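Small Things Kept: An Afternoon with Lyle Dunleavy

I had asked Lyle Dunleavy if we could talk at a table, and he laughed at me, in a kind way, and said that all the sorting gets done on the bed.

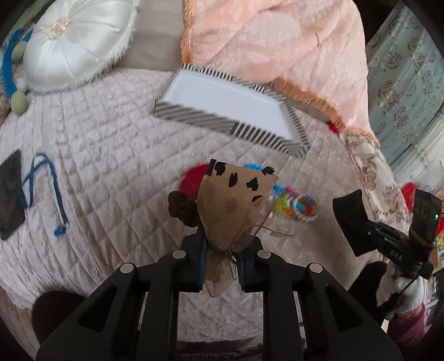

"A table makes me want to finish," he told me, moving over so I could sit down. "On a bedspread you can let things lie beside each other for a while — a pompom next to a scrap of cloth — and you start to see what belongs with what."

Lyle has been making and mending little fabric pieces in Clovemmont for most of his grown life, and by his own reckoning he has 836 of them put away, along with more pipe cleaners than he cares to admit. He likes brown best, and anything spotted, and he has a soft spot for ribbon that has gone crinkly. "You can iron it, sure," he said, "but then it's just ribbon again, isn't it?"

The trays came later. For years he kept everything in bags, until his friend Brunello Longo talked him into sorting by tray, one tray to a project, and he grumbled about it for a whole winter before giving in. "Brunello was right, and he still brings it up!"

I asked whether the quilted covers ever suffer for it, all that fluff and tinsel. He shook his head and smoothed a corner down with his palm. The quilting holds the small bits in place, he said, and a good shake out of the window at 10 in the morning takes care of the rest.

He has a box going to the Alside craft table in November, and he hasn't decided yet what goes in it. "I keep putting things in," he said, "and then I go back and take out the ones I like."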